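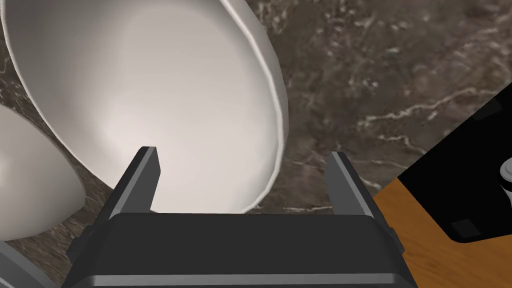

Braulio Galindo asked after the August run-through whether a map library has any business knowing where its tiles come from. Start with his question and come back to it at slide 14.

Slide 2. Prakton draws the map. Stitero fetches and caches the tiles. The two share one interface: a tile request goes out, a bitmap or an error comes back. Read the signature aloud, slowly.

Slide 5. Default cache size is 40 tiles. The Plermont demo needs 163 at its widest zoom, so the cache thrashes on every pan. Show the log, then raise the limit in the config file and reload. Do not raise it in the browser console, as the setting is lost on reload.

Slide 9. Projections. Väisänen plugin only. Skip if past the half hour.

Slide 11. Error handling. A failed tile is retried once, then drawn grey. Older versions retried without limit. Mention the changelog entry.

Slide 14. Back to Braulio. My answer is no, with one exception: attribution text has to travel with the tile. Show the attribution field in the response object.

Questions. Someone will ask about vector tiles. Not supported in this release. The branch is public but the tests fail on it.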